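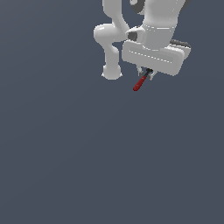
Keeping the arm in cell 3 running

The assembly cell at Mudgway has one arm, one gripper and a long checklist. The technician who looks after it has worked on the cell for Carkari since it was installed, and says most of the job is dull.

"People ask about programming," she said. "I spend more time on the fingers than on the code."

The gripper has two short metal fingers, and every tool the arm picks up has to sit between them the same way. A screwdriver is the awkward one. Gripped by the shaft, with the handle hanging out at a slant, it can turn a little when the wrist moves fast.

"We try every new grip in simulation first," she said. "I slow the wrist down and look at where the handle goes. If it swings toward the lower joint, I change the angle there – it costs me nothing."

On the real arm she checks the finger faces every 40 hours of running time. She wipes them down, closes them on a gauge block and writes the reading in a paper log. A worn pair is swapped as a pair. The spares come from Jirkton and are kept in a drawer by the controller.

The seams in the white shell get a look too. Last October a cover on the wrist worked open after 758 hours, and the cell was down for a morning. She now checks the cover screws on the same round.

"It adds 12 minutes," she said. "I was annoyed about it for a week."

The sister cell at Manside uses the same checklist, with one change. Its technicians zero the gripper at the start of each shift, and she does it after each finger swap. She has asked to see their readings before she decides whether to copy them.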